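Call for participants: working beside the packing arm at Vieira

Skikberg, Apr 16, 2019

Zendside is looking for 10 people who pack orders by hand today and are willing to share their working day with an automatic arm. We want to learn what changes for you - the pace, the breaks, the talk with colleagues.

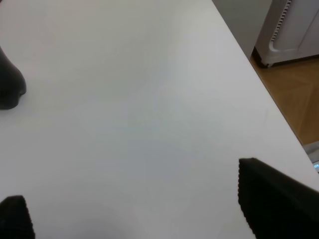 Participants work two shifts a week for 6 weeks, in July and after. You will teach the arm new goods and correct it when it grips badly. Its two black fingers have small ridges on the inner side, and you will learn which goods they can hold and which are better left to your hands. No technical education is needed.

We pay 900 euros for the full period, on top of your normal wage. Your place in the team stays yours, and this is written in the agreement.

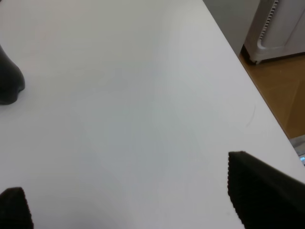

The agreement also says that your speed is not measured. We keep notes from the interviews only, and you may read them before we use them.

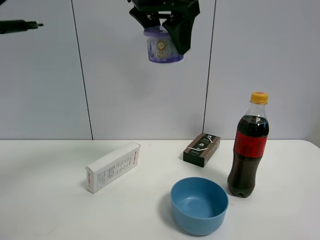 Cristóvão Tavares, from the first group, told us that he was tired in a different way after a shift, less in the back and more in the eyes, and that he would like longer pauses. We have added them.

To apply, write a few lines to Nour Yammine at Zendside, subject Mulix.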